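Why Do Wires Come in Different Colors?

Some people will tell you wires are colorful so they look nice. I don't believe it. Factories don't spend money on looking nice inside a machine where it's dark.

The real reason is sorting. A wire's colored coat is plastic, and the metal inside does the carrying. Red metal doesn't exist in there! Peel a red wire and a blue wire and you may find the very same copper. The color is a name tag, so a worker can follow one wire through a tangle.

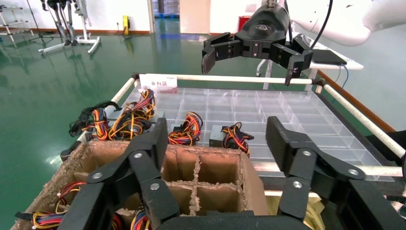 My uncle told me red always means danger, wrote one reader from Livmont after our last wire page. Does it? I'm doubtful. Red often marks the plus side of a battery, and black the minus side, but house wires follow other rules, and those rules change from country to country. So never trust a color to tell you a wire is safe. Ask a grown-up who can test it.

When several wires are tied together with plugs on the ends, the bundle is called a harness. Books say a harness "can't" be plugged in wrong. Hmm. Many plugs are shaped to fit only one way, but people are good at pushing hard.

588 shares | 3 comments

dalari_fan: So what color is the electricity?

pancake29: my toy car has two black wires, explain that

Wren: I still think they look nice.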